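双腕による柔軟物ハンドリング 進捗報告(11月分)
2022年11月27日

シェア 2 コメント 0

取り急ぎ現状まで。図表の整形が間に合っていないので、正式版は後日差し替えます。

■ 前回からの変更点

・対象物をクッション類に絞った。布巾とタオルは一旦停止。理由は前回報告のとおり(折り畳み状態の定義でもめた件)。
・データ収集の拠点をNundovberg側に一本化。Bendeoの部屋は床の段差が残っているため年内は使わない。
・学習コードはSfakianakisの枝に統合済み。旧版は読み取り専用。
・エピソードの注釈はClikgate上でやり直し中。ここが一番遅れている。

■ 収集状況

遠隔操作による実演、目標2000エピソードに対して現在1085。ペースは計画より遅い。前半で収集手順を二度変えたのが響いている。手順変更前の分は捨てていないが、腕の初期姿勢がそろっていないので学習には別扱いで入れている。

失敗したエピソードも残す方針に変えた。掴み損ね→掴み直しの流れが入っていた方が、方策が途中で止まりにくい。感触レベルの話で、比較実験はまだ。

■ 手法

大枠は申請書から変えていない。頭部カメラと両手首の画像、関節角を入力、短い行動列をまとめて出す模倣学習。変えたのは次の点。

左右の役割を固定しない。申請時は「左=押さえ、右=操作」と決め打ちだったが、対象物の向き次第で無理な姿勢になる。今はどちらの手から入るかも方策に任せている。ただし学習データの偏りがそのまま出る。右手から入る実演が多いので、方策も右に寄りがち。残りの収集では左始まりを優先する。

接触の判定は指の開度から推定。力覚は使っていない。薄い布だと怪しいが、クッション程度の厚みがあれば今のところ足りている。

行動列の長さも詰めた。長いと動きは滑らかだが、端がずれたときの修正が遅い。短くすると今度は手先が震える。中間で妥協した値を当面使う。

■ 課題:重なった柔らかい物を掴む

今期の中心。丸いフロアクッションの上に別の枕が斜めに載った状態から、枕の縁だけをつまむ。下のクッションは縁が厚く丸いので、指が深く入ると両方まとめて掴んでしまう。浅いと滑る。許容幅がかなり狭い。

茶のクッションにピンクの枕の組み合わせは色が離れていて、画像側の区別は楽なほう。問題は色が近い組。同系色にすると縁の位置推定が目に見えて悪くなる。次期はここを厚くする。

枕の角がクッションの外に出ていると入りやすい。角が中央のくぼみ側に落ちていると難しい。実演者も同じことを言っていて、後者は人が操作しても時間がかかる。
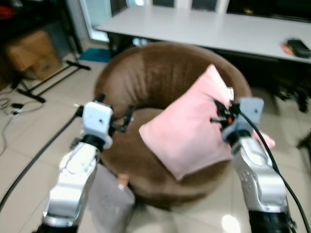
■ 評価結果(暫定)

枕の縁の把持、成功率83%。試行ごとに枕の向きを変えて実施。既知の組み合わせのみなので、この数字を一般的な性能として外に出すのは待ってほしい。未知の枕での評価は12月に入ってから。

失敗の内訳は細かく出せていないが、ざっと見た範囲で多いのは以下。

・クッションの縁ごと掴む
・縁には触れるが、閉じる前に枕が逃げる
・反対側の腕が浮いたまま待ち続ける(左右非固定にした副作用と思われる)

最後のものは件数より見た目の印象が悪い。デモ前には潰しておきたい。待機時間に上限を入れる案と、待機区間を学習から間引く案があり、後者を先に試します。

■ 環境まわり

床タイルの反射が画像に乗る。窓とガラス戸からの光で条件が変わるため、夕方に集めた分と昼の分とで方策の挙動が違う。照明をそろえるか、そのままばらつきとして学習させるか検討中。個人的には後者でいいと思っているが、評価だけは条件をそろえるべき。

ケーブルの取り回しも要改善。右腕は外側に沿わせて下ろしているので、大きくひねると突っ張る恐れあり。左は床に流れる。延長と固定具を発注予定、費用は消耗品の枠内で収まるみこみ。

カメラの再校正は収集日の朝に毎回。手順書に書いてあったが徹底されておらず、11月前半に抜けがあった。該当エピソードには印を付けて学習から外してある。

■ 遅れと見通し

注釈が律速。Clikgateの書き出し形式が途中で変わり、変換スクリプトを書き直した。書き直した版は動いているが、開始時刻が一コマずれる不具合が残っていて確認中です。学習への影響は小さい見込みだが断言はできない。

収集は年度末までに2000に届かせる。今のペースのままだと厳しいので、実演の時間枠を増やす方向で調整してます。増やせない場合は、対象の組み合わせを減らして一組あたりの数を確保する。どちらにするか12月の打ち合わせで決めたい。

■ お願いしたいこと

・評価用の枕とクッションの追加購入(同系色の組を優先)の承認
・計算資源の利用期間の延長。現契約だと再学習の途中で切れる
・中間発表を動画で行うか実機で行うか、早めにご指示ください。実機の場合は搬送の手配が要る

予算の執行表は別便で送りす。今月分の領収書が一部そろっておらず、暫定値のまま。学習曲線の図も同じ便に入れます。

コメント 0件 シェアする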